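3.2 Trail choice among repeat visitors

Riders who came back to Hosuvthorpe in a second season did not choose trails the way first-time riders did. In the first season most rides began at the lower lot and followed the signed loop, which climbs 610 feet on a fire road before it drops through the Prerkholm woods. Repeat visitors left the signed loop early. They tended to take the short connector to Haseo, a narrower trail with more roots and two rock steps, and to ride it more than once before going back to the lot.

We first took this as a simple effect of skill. The trail logs only partly support that reading. Riders who rated themselves as beginners also moved to Haseo in their second season, and many of them walked the upper rock step. When asked why they had picked a trail they could not ride in full, the most common answer was that friends were riding it. The second most common was that the signed loop was "done." Few riders mentioned fitness, and fewer still mentioned scenery, although scenery was the main reason given for the first visit.

Group size mattered as well. Solo riders kept to the loop longer than riders in groups, and they stopped less often. Groups stopped at the top of each rock step, where one rider would try the line while the others watched. These stops made up a large part of the total time on Haseo – for some groups, more time than was spent moving. We count them as part of the ride, in line with how the riders themselves spoke of them.

Makokha, the third trail in the network, was closed for drainage work from December until the end of the study and is left out of the comparison. Its closure may have pushed some riders onto Haseo who would otherwise have gone there later or not at all. We return to this in Section 5.

The counter at the lower lot logged 3000 passes over the two seasons. Passes are not riders: a rider who did the loop twice was logged twice, and a rider who parked at the Prerkholm gate was not logged at all. For this reason the counts are used only to check the survey against general traffic. The survey sample is 60 riders, all of whom filled in the form in both seasons. Riders who answered only once were dropped, which leans the sample toward people who live close by and ride often.

Survey forms were printed on paper and filled in at the lot. Handwritten trail names were matched to the map by two readers working apart, and forms on which the readers disagreed were set aside.

Figure 2. Printed matter on a gridded cloth.

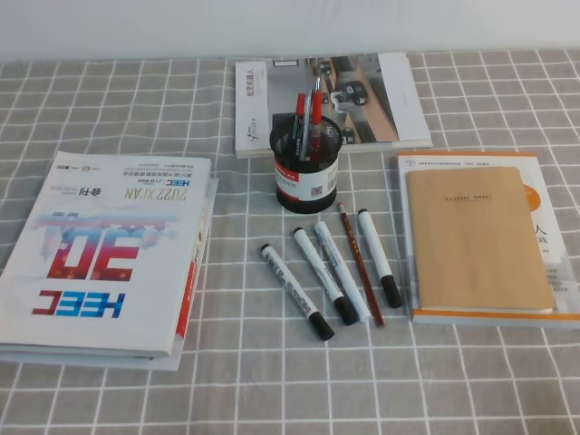

Trail Use Study Group, Hosuvthorpe
Posted 12/1/13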